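Bench notebook, Fumitz cell, June
Teleop demos, fruit into cup, continued

Started at 8:40. Svenja on the leader arms, me on the recorder and resets. Same task as before: red piece off the table, over the cup, release, arm back to rest. The right arm does the work and the left one stays parked unless the cup needs steadying.

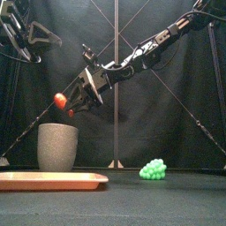 The release height is what we argued over most of the morning. Svenja likes to come in low, with the fingertips almost at the rim, and let go there. Meinrad Trummer recorded his share last time from a good hand's width above, and those look fine on replay but the policy trained on them drops short when the cup is moved toward the back. I went through his set again before we started. He releases while the wrist is still moving. You can't see it at full speed. At quarter speed the gripper opens a few samples before the arm stops, every time.

Decision for this set: come to a full stop over the cup, wait a beat, open. It makes the episodes longer and Svenja finds it annoying. Keep it anyway.

Settings today
Follower gain on the right wrist lowered one step from the last set. The buzz on approach is gone.
Gripper force limit at 20 percent. Higher than that and the soft pieces get marked.
Leader to follower scale 1 to 1 on all joints. Flurina wants to try it reduced for the last part of the reach. Not today, one change at a time.
Episode cut-off 528 samples. Anything longer gets flagged and we look at it by hand.

Notes on the grasp

The red pieces are slippery and they roll. If the lower finger touches first the piece turns under the upper one and ends up held by its end. Svenja's fix is to open wider than seems needed, set both fingers down on the table side, then close slowly. Works much better than my way, which was to pinch from the top. I tried a few to compare and lost more than I kept. Mine are all deleted, they are not worth having in there even as failures.

Picking up two pieces together has come up more than once. We talked about whether to keep those. Svenja says if both go in the cup it's a good episode. My view is that the instruction text says one piece and the recording should match the text. Sent the question to Flurina and she came back with: keep them, put them in a separate folder, don't train on them yet. Fine.

The pause button on the left pedal sticks. Pressed it at the end of an episode and the recorder kept going, so there is a stretch of Svenja drinking coffee with the leader arm in her other hand and the follower waving slowly over the table. Deleted. Pedal needs to be opened and cleaned, or replaced with the spare from the Koller bench if they aren't using it.

Resets

The green grapes stay on the table in every episode as the distractor. The old instructions in the Joltero folder have them right next to the cup, and we don't do that anymore. Too easy to brush them with the forearm on the way in, and then every episode in a batch has the grapes in a new place without anyone having written it down. They go well away from the tray now, and I check them against the overlay between episodes. The overlay is worth the extra few seconds. Without it I drift, and I drift always to the same side, toward myself.

Cup position is drawn from the list. Do not choose it by feel. When I choose it by feel I put it where it's comfortable for the operator.

Problem around the middle of the morning: right follower lagged behind the leader at the elbow, enough that Svenja could feel she was pushing ahead of it. Stopped, homed both arms, no change. Svyatoslav came over and had us wiggle the connectors one by one with the motors off. The plug at the shoulder was not seated. Pushed it in, put a tie on it, lag gone. He also thinks the cable loop at the wrist is too short for the full roll range. It hasn't caught on anything yet. I'd like to redo it before the Sillville people come for their week, they will be rougher on it than we are.

I have marked the episodes recorded before the plug was fixed. Not sure yet from which one the lag starts. Will plot leader minus follower at the elbow and cut there.

Afternoon

Swapped over, me on the leader arms, Svenja on resets. I am slower than she is by a lot on the reach and the same on the release. After a while my shoulder gets tired and the path gets wobbly, and you can see it plainly in the joint traces. Short turns from now on, then swap, even if it's going well.

One thing I noticed only while driving: I look at the monitor for the approach and at the real cup for the release. The policy has only the cameras. If I can't do the release from the monitor then maybe the views don't show enough of the rim. Tried a few looking at the screen only. Possible but I was hunting for the depth. Ask Meinrad Aigner about tilting the wrist camera down a little. That means a new calibration, and the old episodes would not match, so it should wait until this set is closed.

Target for the whole set is still 3,000. We won't get there this month at this rate with one cell.

To do
Elbow plot, cut the bad ones
Clean or swap the pedal
Longer cable loop at right wrist
Rewrite the reset page, take out the old grape position
Write the stop-and-wait rule into the operator sheet so Trummer's next batch has it
Ask Aigner about the camera tilt

Stopped at 16:15. Arms parked, power off, drive synced.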